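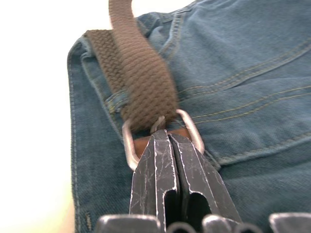

April, kitchen lab notebook, late afternoon

Right, the Turville complaint. Two more calls this morning from people who had the chicken wrap and felt rotten by bedtime, so that makes it the main job on the bench now and everything else waits, including the yoghurt shelf life work I promised Griet. Floor rang their area manager and got the prep sheets out of him, which was a small miracle. The kitchen rules on the front page are the usual ones: hair up, no rings, clean whites over whatever you came in wearing. I do wonder how well that last one is kept. Blue jeans and a brown woven belt are fine on the bus, but all those little interlaced strands are a lovely place for flour and chicken juice to settle, and I've never met anyone who washes a belt. I've put outdoor clothes on my list to ask about when we visit.

Samples in so far: the cooked chicken (sliced, from the tub in the walk-in), the shredded lettuce, the mayo and the finished wrap. All logged under 673 with a letter after it. The lettuce bag had a split in it when I opened the cool box, so I've marked that one as doubtful and asked for a fresh bag from the same Verstraete delivery. If they've binned it all we'll have to make do.

Plated the chicken and the lettuce before lunch. Used the new Bistix swabs for the chopping board and the fridge handle. I like them! The old ones snapped if you looked at them funny and these bend nicely into the corners. Griet Jansen thinks they shed a bit, so she's running a blank alongside to keep me quiet. Fair enough.

Now the thing I keep going back to. Everyone who rang us ate between noon and two, and they were all ill the same night. That's quick for norovirus, which usually wants a good half day at least and often longer. It smells more like a toxin to me, staph or Bacillus, something that was already in the food when it was served. But two of the callers said they had the runs and a temperature the day after as well, and that muddies it. Floor is ringing them all back with the proper questionnaire because the first one we used didn't even ask what they'd had for breakfast. My fault, I grabbed the old form.
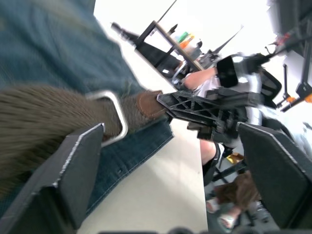

Could the chicken have been cooked properly and still made people ill? Cooking kills staph itself, but the toxin it leaves behind stands up to heat very well, so a tub of sliced chicken left out on a warm counter before or after cooking could do it with a perfect oven reading on the sheet.

So the cooling log matters more than the cooking log, and guess which one has the gaps. The cooking temperatures are filled in beautifully, every box, same pen. The cooling column goes blank after the morning batch and picks up again the next day. I'm not saying anything yet. People get busy and forget to write things down, I do it myself (see the missing page in this book from when we did the Beltdale soup).

Speaking of Beltdale, their site uses the same Verstraete lettuce and they've had no complaints at all. I rang to check. They sold 108 wraps that day, so if the lettuce were the trouble I'd expect at least a grumble. They do their own chicken on site, though. Points the same way, but I'm not hanging my hat on it.

To do tomorrow:

Read the staph plates, first thing, before anybody moves them again
Toxin kit on 673A and 673D - the kit is in the small fridge, second shelf, behind the agar
Send the stool pots over as soon as they come in, reference 874
Ask Turville how long the sliced tub sits out at lunch, and who slices it
Floor to finish the call-backs
Order more blue gloves, mediums, we're on the last box

Griet has just put her head in to say her Bistix blank is clean so far. I've written that down here with the time, 4.40, so she can't take it back. The incubator was reading half a degree low when I shut up, so I've nudged it and left a note on the door.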